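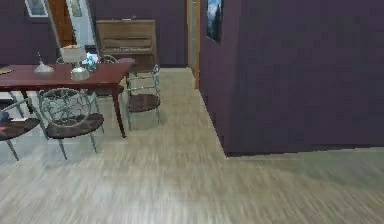

Dining room, table and piano — planner start pose, sim render

Re: [nav-planner] costmap holes near furniture legs

Fouzia, all,

Quick one before I lose the build machine. Reran the Lokwood set overnight with the new inflation layer. 203 episodes, 42 still abort with "no valid path". Nearly all of them are at doors or under chairs.

Fouzia Khokhar wrote:
> Are the aborts the same ones as before the merge? I'd rather not
> touch the inflation radius again if its really the depth filter.
> Also can you check the glass, Ambrose had trouble with panes.

Not the same ones, no. Diffed the lists. Glass is a seperate bug I think — depth goes straight through the pane and the mapper marks the wall behind as the first hit. So the planner wants to drive through it.

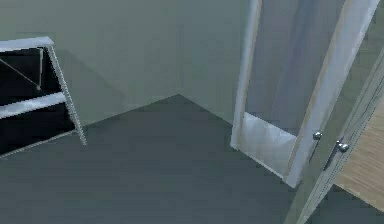

Workaround on my branch: treat any semantic "door" pixel as occupied until we get a second view from another heading. Ugly. Costs 20 ms per update, can live with that for now.

Chairs are the other half. Thin legs drop out after downsampling and the footprint check happily slides between them. Setting the voxel filter to keep min range instead of mean fixes most of it, havent tried it on the full set.

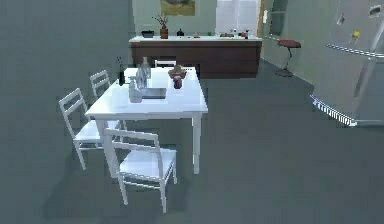 Want to rerun kitchens only, 100 episodes, same seeds, before anyone merges. Can somebody free up a slot on Nostbridge? Mine is stuck behind the Inda jobs.

Patch in the usual branch, please dont squash it yet.

Celeste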